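3.2 Surfaces used for laundry work and what accumulates on them

The second strand of the Skuramcombe study concerns the horizontal surfaces on which clean clothing is sorted, flattened and folded. Earlier work on domestic laundry has concentrated on the washing stage, where water and energy use can be metered. The handling of dry garments has received less attention, although respondents to our diary survey ranked it as the more tiresome part of the task. Of the 23 households that completed the full diary, most named the bed as the usual folding surface. Tables came second, and a dedicated bench or the top of a machine was mentioned only in passing.

The bed has obvious merits for this purpose. It is large, it is close to where clothing is stored, and a garment laid on it will not slide. Its drawbacks are less often stated. The surface yields under the hand, so a crease pressed out in one place tends to reappear in another. The height suits sitting better than standing, and a person who sits at the edge has comfortable reach over only part of the area. The bed is also seldom given over to one activity. We use the term resident load for the objects that lie on a surface for reasons unconnected with the task, and which must be moved or worked around before folding can begin.

Figure 4 illustrates resident load on a bed with a padded headboard. The cover is pale and rumpled, and the objects on it include two phones in lavender cases, a small orange packet, and a cluster of white paper bags and wrappers. A front-loading washing machine stands on the hard floor beyond.
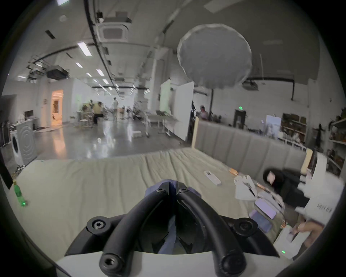
Figure 4. Resident load on a bed surface, with washing machine in the same room.

Two features of such loads are relevant to the analysis. First, the items are small and light, and each can be shifted with one hand at almost no cost. Diary entries suggest that this is why they are rarely cleared away. They are pushed to one side, and the folding area shrinks accordingly. Second, many of them are personal items that their owners want to keep within reach. Phones were the most commonly reported of these, followed by chargers and drink bottles. Respondents did not regard them as clutter, and several left them out of the first diary entry and added them only when prompted by the written checklist.

The load was scored on the Clekell scale, which runs from 0 (surface clear) to 8 (no part of the surface usable without moving something). The scale takes no account of the value or fragility of the objects. A stack of magazines and a full cup can therefore receive the same score, which we accept as a limitation. A weighting for spill risk was tried in December and dropped when two coders could not agree on how to treat closed bottles.

3.3 Floor sheets as an alternative

A smaller group of respondents folded on the floor, either on carpet or on a sheet put down for the purpose. The practice was associated with large volumes of washing and with rooms where the bed was already occupied. A sheet on a hard floor offers a firm backing and a clear boundary. In the diary material, objects were less likely to be set down inside that boundary than on a bed of similar area, and Clekell scores above 3 were not recorded for any floor sheet. Kneeling was the main complaint.

Colour contrast between garment and surface was noted where it could be judged. A plain sheet in a colour unlike that of the garment makes the hem, the sleeve openings and the neckline easier to find, particularly where the fabric is bunched. Patterned bedding has the reverse effect. 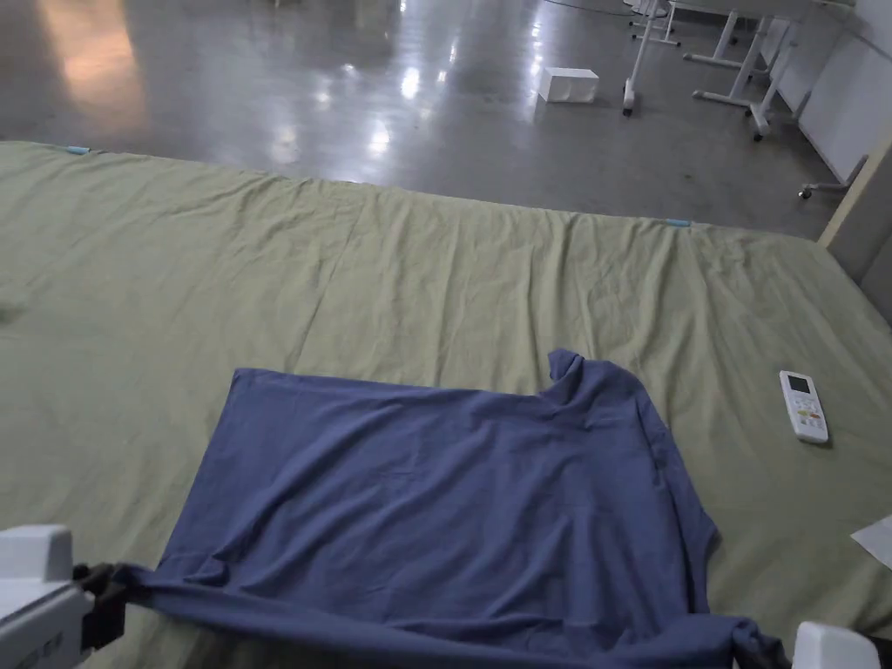
The short-sleeved T-shirt was chosen as the reference garment for all comparisons between surfaces. It was the item most often entered in the diaries, it has few parts, and its faults are easy to name. The body will usually lie flat with little effort. The neckline will not, as the doubled fabric of the collar tends to stand up in a small fold and draws the shoulder seam out of line. Tension applied at the hem straightens the lower edge but does little for the upper part of the garment - and where it is applied at the two corners only, the fabric gathers at those points and forms bands that run up into the body. For coding purposes these bands were treated as separate from the shallow wrinkles left by wearing or drying.

Flatness was coded by zone, with the collar, shoulders, body and hem each assessed independently. A garment was entered as flat only if every zone met the criterion set out in the Matos protocol. This is a strict rule. On soft surfaces the collar was the zone most likely to fail, while on floor sheets failures were spread more evenly between collar and hem. We attribute the difference to the backing, although the position of the folder may also contribute. A person kneeling at the edge of a sheet works from the hem end, and the collar is then the part furthest away.

The full set of 1,000 coded entries, including those excluded for missing surface data, is held in the Drorance archive. Entries describing shared folding, where two people handled the same garment, are treated separately in Section 4.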